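4. Attaching the Storkden Finder Scope

Applies to tubes with focal lengths of 500 and 800 mm.

4.1 Loosen both thumbscrews on the finder shoe. Do not remove them.

4.2 Slide the bracket into the shoe from the rear until it stops, then tighten the screws by hand.

4.3 Point the main telescope at a distant fixed object and center it in the eyepiece.

4.4 Turn the adjusting screws until the crosshairs rest on the same object.

CAUTION - Never aim either instrument at the sun.
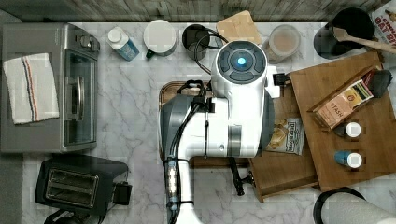
4.5 Refit the dust caps after use.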